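Plain Coffins, Flat Packed
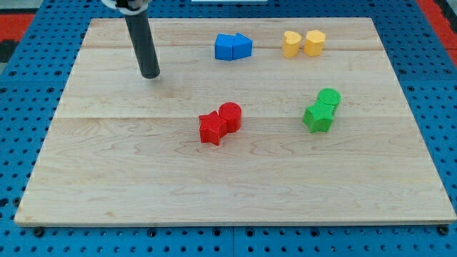 A pale maple board made of joined planks, on a perforated blue work surface.

Raju, a coffin workshop in Prastau, supplies funeral directors with coffins as flat panels. Jasper Hendriks, who runs it, delivered 384 last year, up from 333. Each set is rated for a load of 83 kg – larger sizes are made to order – and goes together without metal fixings, as the local crematorium requires.

Storage is the main saving. A director can stack the panels against a wall and assemble one when a family has chosen. The basic set costs 600 euros, lining included. Handles are ordered separately, from Briltar, and take until August at present.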